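# Steam, Bamboo and the Torn Wrapper

Most split dumplings are blamed on the folding. Conall Moynihan, who has run the wholesale kitchen at Herthorpe for five years, puts the greater share of his losses down to the basket. A dumpling that sits flat on bare slats bonds to them as the starch sets, and the wrapper gives way before the bond does. He keeps a record of breakages by batch, and the pattern is consistent: the folds hold and the bases fail.

The bamboo steamer is a simple assembly. A side wall carries the load, a slatted floor admits steam from below, and a woven lid closes the top. The lid is the part that metal steamers copy least well. Steam condenses on a steel lid and falls back as drops, which mark the dough and soften it unevenly. A woven lid lets part of the steam pass and takes up part of the rest. Qianru Fu, who teaches dumpling making at Skemen, asks her students to lift the lid away from themselves and set it down with the weave facing up, so that the inside can air while the basket is being emptied.

Bands matter more than buyers suppose. Traditional baskets are bound with bamboo strip or wire. Plastic banding is now common on cheaper ware, and it wipes clean more easily, but it should be kept well clear of a gas flame. The pan beneath should be wide enough to seat the basket without a gap and narrow enough that the flame stays under the metal.
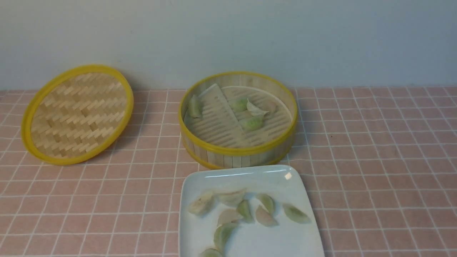
*Green dumplings in a bamboo steamer, one with its wrapper torn open on the slats.*

Green wrappers are a harder case than white ones. The usual colouring is spinach, blanched, squeezed and blended, and the water it carries varies from bunch to bunch. Moynihan's standard dough takes 38 g of spinach purée to each 100 g of flour, rested under a cloth for 20 minutes. Sevim Bayram, who supplies the kitchen with flour from Clonum, recommends holding back the last spoonful of purée until the dough has come together. A dough that feels right in the bowl will often be too soft once rested, and a soft dough rolled thin will stretch under the weight of its filling.

Lining is the remaining variable. Cabbage leaf works well and is thrown away with the batch. Perforated parchment is quicker, provided the holes are not covered by the dumplings themselves. Cloth must be rinsed free of soap. A light film of oil on the slats is adequate for firm white dough – less so for green. Whatever the lining, Fu leaves a gap of 2 cm between pieces, as wrappers swell and will weld to each other as readily as to the bamboo.

Lifting is best delayed. With the basket off the heat and the lid removed, the surface of the dough firms within a minute or two, and a thin spatula wetted in cold water can then be worked under the base. Chopsticks applied to the pleats put all the strain on the thinnest part of the wrapper.

After use the basket is rinsed in hot water, brushed along the slats and stood on its side to dry. Detergent soaks into bamboo and comes out in the next batch. Storage in a closed cupboard before the floor is fully dry leads to black spotting between the strips, which can be scrubbed back with salt if caught early. Moynihan dries his on an open rack overnight and stacks them in the morning, lids separate.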